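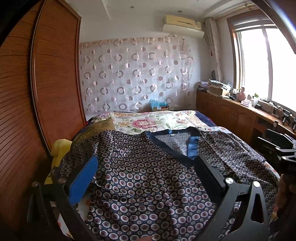 Un dormitorio con armario de puerta corredera, cortina de círculos y mucha luz.

¿Por qué unas cortinas dejan pasar la luz?

Toda tela está hecha de hilos cruzados. Si los hilos son finos y están separados, quedan huecos pequeños y la luz los atraviesa. Esa tela se llama visillo. Si los hilos son gruesos y están muy juntos, la habitación queda oscura.

Haz la prueba: a las 8 de la mañana, pon la mano detrás de un visillo y luego detrás de una manta. ¿Cuándo la ves mejor?

Texto: Hilde Vanhove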